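Speaker notes: "Six months with a teardown cell"
2024-04-16
Talk length 25 min plus questions. Slides are mostly pictures, so the words have to come from me.

OPENING (slow down, you always rush this bit)

Hi everybody. I run the bench side of a computer refurbishing shop in Plevville. We take in old office desktops, pull what's worth pulling, and send the rest off for scrap. In December we signed up for a trial of a robot teardown kit called the Clivuvham, made by Fukau and sold and serviced in our area by Hanrahan. I paid for it out of my own budget, I don't get a cut from anybody, and I've got some nice things and some grumpy things to say.

(Correct the title out loud: it was going to be six months, they moved the conference up, so you're getting the short version. Somebody will do the math if I don't.)

Quick show of hands. Who here has taken apart a desktop PC? Okay, keep your hand up if you cut yourself doing it. (Wait for the laugh.)

WHAT YOU GET

The kit is one arm, one two-sided gripper, a small camera at the wrist, a bench fixture that holds the case down, and the software. It showed up on a pallet and the Hanrahan folks had it bolted down and moving by lunch on the second day. I'd set aside a whole week for that, so, gold star.

You teach it by walking it through a job. You drive the arm with a handheld controller, it records what you did along with what the camera saw, and after enough runs it starts having a go by itself. We did 80 runs on the first task, which was lifting out the coin cell. That's a long couple of days with a controller in your hands, folks. Bring snacks.

Why the coin cell first? Batteries have to come out before boards go to scrap, so it's a job we do on every single machine, and it's dull. Perfect robot job, I figured.

THE VIEW FROM THE WRIST

Okay, so this is what I really wanted to talk about. Leave this slide up for a while.

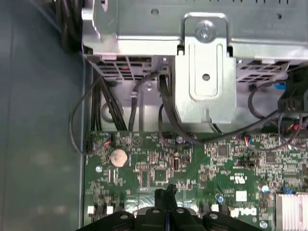

When I'm teaching, I'm working off the wrist camera almost the whole time, and it took me a good while to get used to it. You're down inside the case with the tool. Everything you know about a PC from standing over it with a screwdriver goes out the window. A drive cage is a thing I'd normally just reach under without thinking, and now it's a ceiling. Cables are the worst! A loop of wire that I'd nudge aside with a knuckle has to be planned for, and if you're sloppy about it in your teaching runs, the robot learns to be sloppy too.

Tip for anyone trying this: bring the arm in high, stop, look, and then go down. I skipped the stop on my early runs and had to throw a bunch of them out.

The other thing is glare. Bare steel and shiny batteries bounce light right back at that little camera. We ended up moving the bench lamp off to one side and taping a sheet of tracing paper over it. Cost me nothing, helped a lot. It ought to be in the manual and it isn't. (I've told Fukau this. Twice.)

HOW IT DID

By the end of the trial we'd put 313 cases through it. It got the coin cell out with no help on 251 of them. The rest needed a person to step in, mostly for a cable in the way or a holder with a stubborn clip.

Am I happy with that? Kind of! For a job with that much variety in it, I think it's pretty good going. But somebody still has to be close by, so don't let a sales rep tell you it'll run all night alone. Ours didn't.

Speed: 34 seconds a case when it goes well. A decent tech with a plastic pick beats that easily. The tech also gets bored and has to answer the phone, so over a shift it's closer than it sounds.

GRUMPY SLIDE

The gripper's a bit chunky for tight spots. It's fine near the battery, and I wouldn't want to send it in next to a row of capacitors on a board I planned to resell. There's a slimmer set of fingers on the price list and I think they should come in the box.

Software updates restart the controller without asking. Lost a morning of teaching that way.

Support from Hanrahan has been great on the phone and slow by email. So call.

WOULD I BUY IT

I've extended the rental and I haven't bought it. Next task is memory sticks, then maybe fans. If the slim fingers work out, I'll probably go for it.

(Skip the cost slide if we're past 20 minutes, just say "come find me.")

Questions. If it's quiet, tell the one about the zip tie.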